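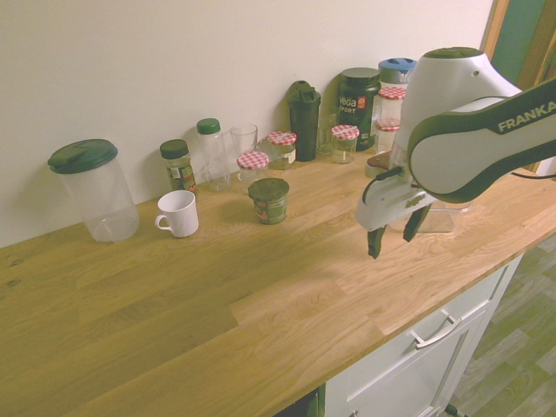

5 min read

4. Weakness fields and how they get filled

Section 3 dealt with the template itself. Now what people write in it. Short version: the minimum gets met, and the content under it varies a lot more than the staff of either board seem to think.

Source material is 2 play-by-post boards, Flostia (space opera, original setting) and Vakness (fantasy, low magic, older). Together they hold 3463 character sheets, counting the archived ones. We hand-coded 200. Selection is in section 3 and not repeated. Sheets written by staff for quest characters were left out, they skip approval and half of them have no weakness field anyway.

4.1 Coding

Every entry under Weaknesses got one of four codes. Usable: another player could act on it in a thread without asking permission. Private: true of the character but only the writer can bring it up (nightmares, guilt, a bad childhood). Disguised: a strength wearing a hat. "Too loyal." "Fights too hard for his freinds." Void: contradicted somewhere else on the same sheet, usually by the equipment list.

Void was the hard one. A character afraid of the dark who owns a lantern that never goes out – is that void? We said yes at first, then went back. A lantern can be stolen. It can be put down. So the rule became: void only if the sheet rules out the situation completely. Blind swordsman with perfect echo sense, void. Lantern, usable.

Both coders had played on boards of this kind, one of them on Vakness under an old account. Noted here as a limit. Disagreements were mostly private vs. disguised and were settled by talking it through, with the biography open next to the list.
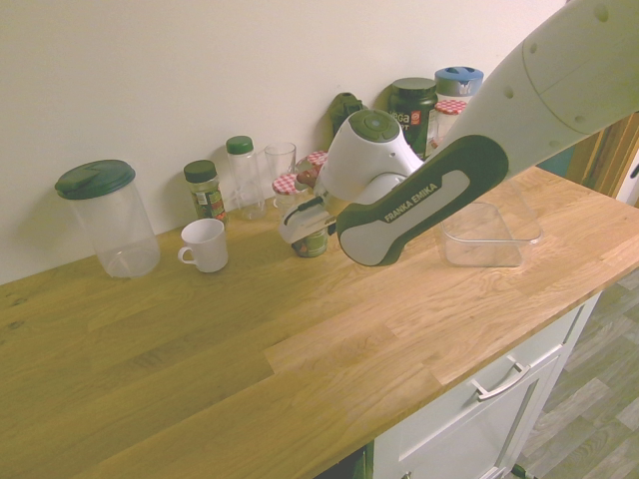 Weakness entries are read in order, and the order matters more than we expected going in. The approver starts at the top and by the third line is mostly checking that there is a third line. A list on a sheet works a lot like the row of containers along the back of that counter: everything is lined up against the wall, all of it technically there, and what gets attention is whatever is within reach at the moment, a small squat jar or the first line of the list. Disguised entries sit low. Usable ones sit high, more so on Flostia, where the template says to put the worst one first. Vakness gives no instruction and the pattern is weaker there. Still present though.

4.2 What approvers ask for

We read 40 approval threads start to finish. Most run short. Sheet posted, one round of comments, edit, stamp. The comments go to power level almost every time: how fast, how many, what does it cost, can it be blocked. Weaknesses come up when there are too few, and much less when there are enough but they do nothing.

Florence Beaudoin, who approved sheets on Flostia for several years and read a draft of this section, thinks that is a workload issue. Her words: "You count because counting is quick. If I say a flaw is boring I'm in a three-day argument." Fair. It also matches the threads. Where an approver did push on quality, the thread got long and in a few cases the applicant just left. One came back in December under a new name with nearly the same sheet and got through.

Wording of the pushback mattered. "How would my character find this out?" got a real edit more often than "this isn't a weakness." The first one puts the two characters in a room. The second is a ruling, and people appeal rulings.

4.3 The immortality problem

Worth its own heading. Characters who can't die (backups, phylacteries, gods who owe them one) show up on both boards and the sheets look alike even where the settings have nothing in common. Nearly all list the source of the immortality as the weakness. Destroy the crystal, destroy the character. On paper, usable. In play, no. The crystal is in a vault, the vault is on a plane nobody else has sheet access to, and the writer is the only one who can open a thread there.

Coded by the letter these are usable, and we kept them that way, but flagged. Call them usable in principle. The Dhillon rule on Vakness, named after the character who caused it, says the object has to be kept at a location any member can post in. Flevville, the big port town on that board, is where most of them ended up. One basement in Flevville now has enough soul jars in it to be a running gag, and also a decent plot, later on.

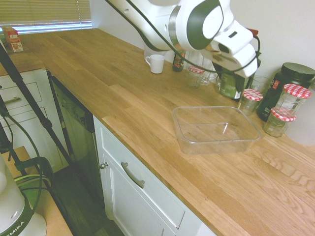

Figure 1. Counter with a clear, empty plastic container near the center; mug toward the back wall.

Effect of the rule on play is hard to call. Sheets written after it are more careful. Are the characters more at risk? Some, yes. Others got their jar "guarded" by a second character from the same writer, which puts everything back where it started, only with more typing.

4.4 Do usable weaknesses get used

Partly. We searched each writer's threads for the listed weakness or a clear paraphrase. Physical ones (bad knee, allergy, cannot swim) come up early, often in the first thread, mostly raised by the writer. Then they fade. Social ones last longer – debts, a rival, being wanted somewhere – because other people get to hold the other end. Fears are all over the place.

Vakness players use each other's weaknesses more. Could be age of the board. Could be that sheets there are linked under every post, so the thing is one click away, while Flostia keeps them in a seperate archive. We lean to the second but can't split them with what we have.

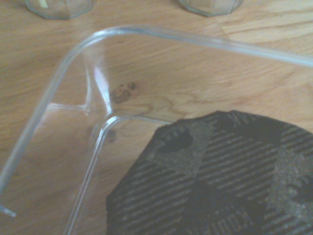 Figure 2. Corner of a clear plastic container from close above, wood grain showing through the walls and base.

One more thing before section 5. Sheets get edited after approval and neither board keeps old versions. So a weakness that looks unused may have been added last week, and one that got used up and resolved in play may be gone. We worked from the sheets as they stood on the day of coding. Any edits after that are not in the tables.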